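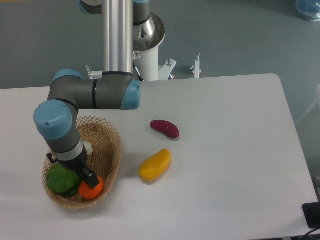
Teaching the planner to stop being so polite

I've been promising a write-up of the grasp planner rewrite since September, and a few of you have been kind enough to keep asking, so I've made a large pot of coffee and I'm going to try to get it all down in one sitting. Fair warning, I ramble (you knew that).

For anyone new, the project is called Tadine. It's a small piece of software that takes a segmented point cloud, a robot model and a loose instruction like "put the produce in the basket," and turns that into motions the arm can really make. Underneath it sits Munro, our motion library, and the perception side comes from a package called Killedel that I did not write and have strong feelings about. Mostly fond ones!

The first version of Tadine was terribly polite. It treated every object as a box with a generous cushion of air around it, and the basket as one solid lump that must never be entered. You can probably see the trouble. If the basket is a solid lump, then a bell pepper sitting in it is inside a wall, and so is the orange next to it, and the planner would apologize in the log and go home. It was perfectly happy with a sweet potato and a mango lying out in the open on the table, well apart from each other, and I could have spent the rest of my life picking up sweet potatoes and feeling like a genius.

So the big change is that containers are now hollow. That sounds like an afternoon's work, and I thought so too, and then it ate most of my fall. Wicker is a miserable thing to reconstruct. The depth camera sees through the gaps in the weave in some places and not in others, so the basket comes back looking like a moth-eaten sweater, and if you trust it literally the planner decides it can slide a finger straight through a hole in the side. What I do now is fit a flared oval shell to whatever points survive, fill the shell in, and leave the top open. The rim gets its own thin safety margin of 14 millimeters and the inside gets 4. Those two numbers are the result of a great deal of staring.

The second change is in how we score grasps. Munro samples 200 candidate poses per object, and the old scorer ranked them only on how well the fingers closed around the thing. Lovely grasps, many of them, with the wrist buried in the rim of the basket. The new one checks the whole wrist and gripper body against the shell first and throws out the hopeless ones before it bothers with anything clever. Round fruit mostly ends up with a steep approach from above. Peppers are fussier, all lumps and folds, and I ended up giving the scorer a small preference for the widest part of the body.

Then there's occlusion, my current headache. Once the arm is down over the basket it hides part of the far rim, and anything pale and small toward the back (garlic, an onion, that sort of thing) shrinks to a sliver. Killedel would look at the sliver, decide the object had gone away, and delete it from the world. Now Tadine keeps a memory of each object and only lets it be deleted if the camera has a clear line to where it was. If the arm is in the way, the object stays. I was so pleased with this that I went and told my mother, who was very gracious.

The replay tool deserves its own post, and it will get one. In short, Soston (our log viewer, named after the street I used to live on) can now load a saved plan and let you drag the shell margins with a slider and watch the candidates drop in and out. I have 303 saved plans in there at the moment and rerun all of them before I merge anything. It takes long enough to walk around the block, and that has been good for me.

Still on the list: the mango. It's oval and slick and tapers at one end, and the scorer keeps falling in love with the narrow tip. I want to weight grasps by their distance from the estimated center of mass, but the center comes from a half-seen surface and drifts toward the camera. If you've fixed something like this, please write to me, I answer everything eventually. The branch is called hollow-baskets and the readme is even mostly up to date.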